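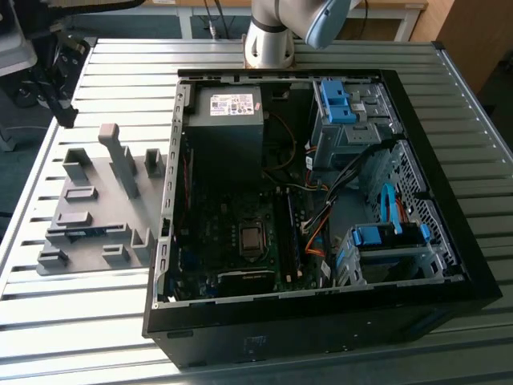
Quan is hiring a bench technician to take apart and sort used desktop computers at our Vumanex Street workshop. Most of the work is on office towers. You lay the case on its side, take off the side panel, and remove the drives, memory, cables and power supply in the order given on the work sheet. Many of the cases have blue plastic drive carriers or a blue latch on the drive cage, and these must come out whole for reuse. Boards and metal go into separate bins.

The job is 30 hours a week, with 6 paid days off in the first year. Shifts start at 11 a.m. You will need to lift up to 50 pounds and stand for much of the shift. Tools, gloves and safety glasses are supplied.

Experience with computer repair helps but is not required. You should be comfortable with small screws and able to read a part label and enter the number correctly.

To apply, send a resume or a short letter about past work to Nghĩa Mai, workshop lead, by January 16, 2020. Applications may also be left at the front desk.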